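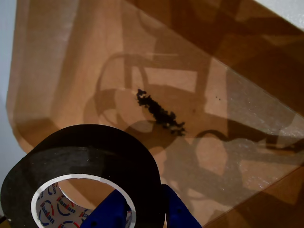
A roll of black tape on a white printed core, with brown cardboard behind.

The Width of a Roll

Tape is the cheapest part of most packed boxes and the part most often blamed when one opens. The blame is usually misplaced. In the returns that pass through the packing room at Breltier, a small mail-order supplier of lamp parts and fittings, the tape has more often been put on badly than made badly: too short at the ends, laid over dust, or pulled so hard off the roll that it spent the journey trying to shrink back.

Gualtiero Russo has run that room long enough to have views on all of this. He keeps his tape on a shelf away from the radiator, lying flat, in the order in which it arrived. Stood on edge on a warm shelf, a heavy roll can settle slightly out of round, and after that it pulls unevenly. Laid on its side it keeps its shape, although the exposed edges of the winding will pick up grit from a dirty surface. He puts a sheet of clean card under each stack.

Black tape is a minority choice for cartons. Brown and clear outsell it easily, and a brown strip on a brown box has the advantage that a crooked one hardly shows. Black shows everything. A strip that wanders off the seam can be spotted from across the room, and Russo regards this as a point in its favour when new packers are learning. It also shows tampering, because lifting any tape from cardboard tends to bring paper fibres with it, and pale fibres stand out along a dark edge.

The colour says nothing about what the tape is made of. Black is sold as thin plastic packing tape, as cloth tape, as soft electrical tape and as paper tape, and the four behave quite differently on a box. Packing tape is stiff along its length and stretches little. Cloth tape tears by hand and follows a corner well, but costs more and is heavier on the roll. Electrical tape stretches, and so makes a poor closure: it creeps under a steady load. Paper tape goes into the recycling with the box, though strongly coloured paper is not welcome at every mill.

The core deserves more attention than it gets. It is a cardboard tube, and it has to stay round under the pressure of everything wound on to it. A thin core in a long roll can buckle inwards, and a buckled core will not turn on a dispenser. Some makers leave the inside plain and others print it. The one shown has blue and red arcs and the word "lianlan" repeated at various angles. Printing of this kind has a practical use in a storeroom, where the outer wrapper is usually the first thing thrown away. With the wrapper gone, the inside of the core may be the only place left that carries a name, and it stays legible until the last turn has been used.

Russo writes the month of delivery there too, in pencil. A roll marked March should be finished before one marked June is opened. Adhesive ages, slowly in a cool cupboard and faster in a van or a loft, and an old roll gives itself away by splitting lengthwise as it is pulled or by leaving a sticky film on the layer beneath.

Breltier tried three tapes over the past year, bought under the trade names Eline, Amato and Nokton. All were used on the same single-wall carton with the same contents. Eline was the easiest to start after a night on the bench. Amato held best on recycled board, which has a looser surface and gives adhesive less to grip. Nokton was the quietest off the roll, a quality that sounds trivial until four people are taping in one room. Over 1152 cartons sent out during the trial, 29 came back with a lifted end. Most of these had been closed with a strip that turned down the side of the box by less than the width of the tape itself.

That overhang is the cheapest improvement available. The strip should run the full length of the seam and carry on down each end panel by 60 millimetres, and it should be rubbed down with the flat of the hand once it is on. The adhesive is sensitive to pressure, and a strip merely laid in place has touched only the high points of the board. Cold makes this worse. Cartons brought in from an unheated store are left to stand before they are closed, and the tape is never kept out there with them.

The condition of the flaps matters as much. A flap that has been folded back hard will spring up against the closure for hours. Russo creases each one inwards along its score line first, then brings the long pair together so that the edges meet without overlapping. A gap wider than a few millimetres leaves the tape bridging empty air, where it can be punctured by a thumb.

Reused boxes need a different approach. Old tape should be left alone if it is sound, and cut along the seam if it is not. Pulling it away strips the top layer of the board, and new tape stuck to the torn patch holds only as well as the loose fibres do. Placing the fresh strip slightly to one side of the damage, with a second strip overlapping it, gives a better result than one strip down the middle.

At the end of the trial Breltier ordered 702 rolls of Amato for the main bench and kept a short stack of Nokton for the smaller parcels. The empty cores are flattened and go out with the waste card.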